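Mixed sweets box for a June wedding, Riltholm or Flokgate?

sibel_e
May 9, 2022
Hi all! My cousin gets married in June and I've volunteered to order the favor boxes, 100 of them. I'm down to Riltholm (the walnut and honey assortment) or Flokgate (the almond one with the little ribbon). Has anyone had both? I'm so excited about this, I've been eating samples all week! 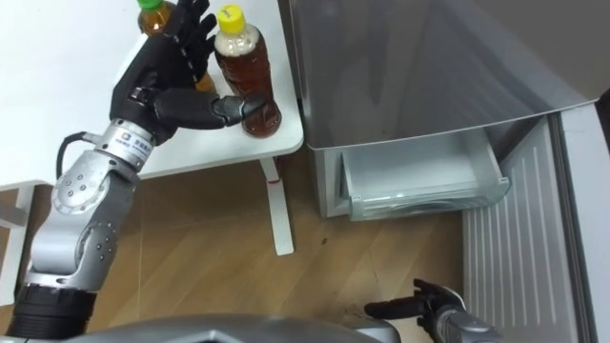
Bottle with the yellow cap, tea inside.

gizella.p
Riltholm, every time! We gave them out in 2021 and people were still asking me months later where they came from. The honey ones stay soft and the lids fit snugly.

Panagiotis_M
I'd go the other way. Riltholm is lovely but very sweet, and half my table left the honey squares. Flokgate's almond pieces are smaller and everybody finished them. Plus the ribbon is already tied, and you do not want to tie 100 bows. I did 32 once and my fingers hurt!

gizella.p
Too sweet?? It's a wedding, Panagiotis! But okay, fair point on the bows.

v_magyar
Does anybody in the family avoid nuts? Both are full of them. Szilágyi does a plain butter cookie box that looks just as pretty, and you could mix in a few.

sibel_e
Oh, good catch, two of the kids can't have nuts. Looking at Szilágyi now and the tins are gorgeous! Final guest list is 137 by the way, my aunt kept adding people.

Panagiotis_M
Then order early, Flokgate took three weeks for mine.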